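Is the Lotell kitchen kit worth paying for?

Posted by vanwyk_user

I'm on the Lotell trial, which has 7 days left. I want the arm to clear a worktop.
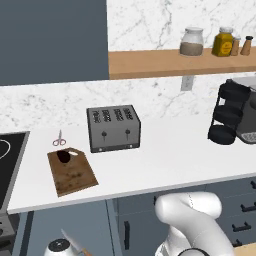

The full licence allows 1,000 runs a month.

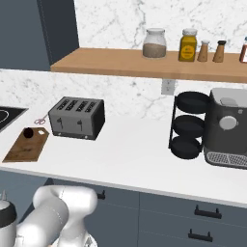
Does it work with Zatosex controllers?
With the 2.0 plug-in, it does. 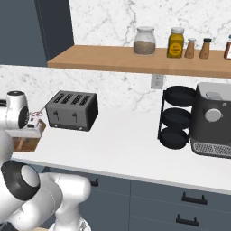
Licence cost depends on seats. Ask for the single-seat price. For your job, start with things on the worktop, like the toaster, and leave the jars on the shelf for later.
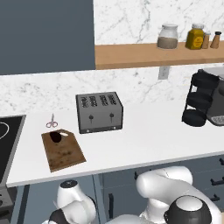
Starkmont141 | Saturday | 2 replies

I'd stay on the trial. Support is slow.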